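Home > Robots and Automation > Learning from demonstration

Does a 90 percent fold rate mean anything if the towel always starts in the same place?

Marcela Polák
Member, 14 posts

I'd like a second opinion before I spend the rest of the spring on something I don't believe in.

We have been trying to reproduce the towel result from the Mileo report. For those who haven't read it, Mileo is a way of training a two-arm policy from teleoperated demonstrations, where the policy sees a fixed camera plus one camera per wrist and predicts short chunks of motion for both arms at once. None of that is very new. The part people repeat is the headline number, 90 percent of towels folded, from 2,000 demonstrations, on cloth the policy is said not to have seen before.

My trouble is with the words "folded" and "not seen before." The report defines a fold as complete when "the two edges are brought together and the arms retract." Brought together how closely? By whose eye? There is one small diagram of a towel with an arrow on it. As for unseen cloth, the list of test towels gives colors and no weights, no weave, nothing about thickness. A thin kitchen cloth and a thick bath towel are different problems for a parallel gripper. If all you changed was the dye, I don't think you have tested much.

There is also the starting position. Reading the supplement closely, I get the impression that the towel was put down by the same operator, square to the table edge, every time. I can't prove it. It isn't stated either way, and I take that as a bad sign.

I'm copying in the start of my own bench note so you can see what we are working with. 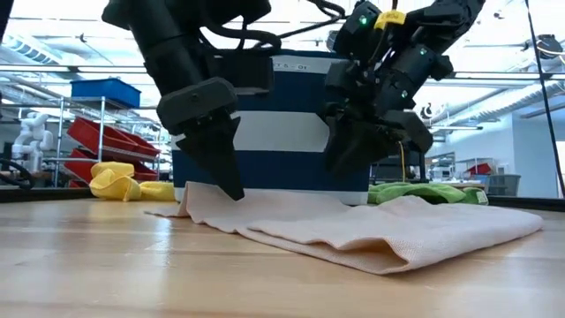 Wastura, March 13, 2026

Pink towel, two arms, policy from the released Mileo weights with fine-tuning on our own demonstrations. Success counted by me from the recordings, with a rule I wrote down before the first run: edges no further apart than the width of a fingertip along the whole side, no corner tucked under, towel left on the table when the arms have pulled back. I ran 18 trials. By my rule, 14 were folds.

Of the four I rejected, two would have passed under the report's wording. The edges were brought together in the sense that they were near each other, and the arms did retract. One had a corner trapped inside the fold. The other was a fold on one side and a sort of wedge on the other. I would not put either of them in a cupboard.

The remaining two were plain failures. In one the finger came down on the doubled edge, got hold of a single layer, and carried on as if it had both. In the other the pinning finger lifted too soon and the whole towel slid.

End of note. So I have a number lower than theirs, a rule stricter than theirs, and a sample too small to say much. What I'd like to know:

Has anybody got hold of the test recordings, or only the edited ones on the project page?

Is there an accepted way to score a fold that doesn't depend on the person who wants the paper to come out well?

And does the second arm earn its place? Looking at our own runs, one arm spends a lot of time pressing the cloth down while the other does the visible work. A strip of tape might do that job. I'm half serious.

I've also started on a version with a small object near the cloth, as the report claims the policy "generalizes to light clutter." I have no count for that yet and I'm not going to guess one.

Embla Aasen
Member, Soft materials subforum

You're right to be suspicious of the number, though I think you are suspicious of it for a slightly wrong reason.

Start with the arithmetic. If the true rate were 90 percent, a run of 18 trials would give you 14 successes or fewer a little under one time in ten. That is unlucky, and it's well short of a contradiction. Your result can't knock theirs down. Equally, theirs can't tell you what you'll get on your table, and I'd be a lot more annoyed by that second part. The report gives no interval and no trial count in the main text. I went looking in the supplement and found a bar chart with no numbers on the axis under it. A percentage without a denominator is advertising.

On the scoring, there's no standard I would call accepted. People in cloth work use three or four different ones and mostly don't compare them. What I do is this. Photograph the finished towel from straight overhead. Trace the outline. Compare the area with the area of a towel folded by hand, and measure the gap along the open edge at several fixed points. Then have a person who has not watched the run sort the overhead pictures into pass and fail, shuffled together with some hand-folded ones. If your sorter fails some of the hand-folded ones (mine did, and they were mine), you learn how strict your rule really is. It takes an afternoon. I have never seen a group with a good number refuse to do it after being asked politely, but I have seen a few stop answering e-mail.

Your trapped corner would be missed by the area check, by the way. The outline looks perfect. You need to lift the top layer and look, and you should write down that you did.

About starting position: stop trying to work out what they did and vary it yourself. Rotate the towel, shift it toward one arm, drop it instead of laying it. Decide the positions in advance with a random list and keep to the list even when one of them looks unfair. I did this with an older policy from the Itov project and the drop in success was large enough that we checked the cables first. There was nothing wrong with the cables. The policy had learned where the towel usually was, and the cameras were close to decoration. I don't have clean figures from that, so take it as a story.

As for the second arm, I disagree with you. Pressing down is work. Cloth moves when you pull it, and an arm that can choose where to press does more than tape can, because the right place changes as the fold goes over. But you're asking a fair experimental question and it has a cheap answer. Clamp the near edge, freeze one arm, run the same list of starting positions. If the one-arm version with a clamp does nearly as well, then the report's claim about coordination is in trouble, whatever happens to the headline. I'd read that paper before I'd read another towel demo.

The clutter claim I'd treat as unproven until you see what "light" meant. The wrist view is the place to look. When the other arm comes into it, or moves fast, the picture gets dark and smeared at just the time the policy needs to tell cloth from object. Marcela sent me this one from the same session and I have her permission to put it up.

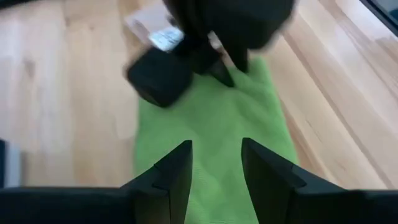
Wrist camera view over the green cloth, with the other arm at work at the far end.

Look at how blurred the other gripper is, and the black object next to it. I can't tell from a single still whether the object is being held or has just been let go, and I've been staring at grippers for years. The policy gets a run of pictures and the joint readings as well, so it has more to go on than I do. Still, if the report had shown its wrist views alongside the nice wide ones, we could judge how much of the clutter result comes from seeing and how much comes from the object always being put down in the same spot.

One more thing you could try. Cover the wrist cameras. Run the list again. If the rate hardly changes, you've found out that the policy isn't using them, and the section of the report about their importance needs rewriting. I asked the authors in July if they had done it. I was told it was "planned."

rusnak_bench
Member

We use Rusnák fingertips and the rubber ones grab a lot better than the hard plastic. Changing those fixed most of our single-layer grabs. Maybe try that first? I think people blame the learning for stuff that is just bad fingers.

2,000 demonstrations sounds like plenty to me so I would not worry about the data.

Also we never measured it, but folding looked fine.

Marcela Polák
Member, 14 posts

Thank you both. Embla, the shuffled hand-folded towels are going in, and so is the lifted layer. I'll write the list of starting positions tonight, before I get fond of any of them. You've also talked me out of the tape, mostly. I'll do it with a clamp as you say and report whichever way it goes.

I had not worked out the one-in-ten figure and I should have. It makes me less sure they're wrong. I'm no more sure that they're right.

rusnak_bench, I may well change the fingers, but only after the first full set. If I change them now I won't know what I have fixed. And I don't agree about the data. Plenty of demonstrations of a towel lying square on a table is still one situation, recorded over and over. I'd swap most of them for a smaller pile where the person driving the arms had to recover from something going wrong. As far as I can tell from the released files, recoveries were trimmed out as bad takes.

I'm leaving the thread open. If anyone has the unedited test recordings, or knows how many trials are behind that bar chart, please post here and say where you got it.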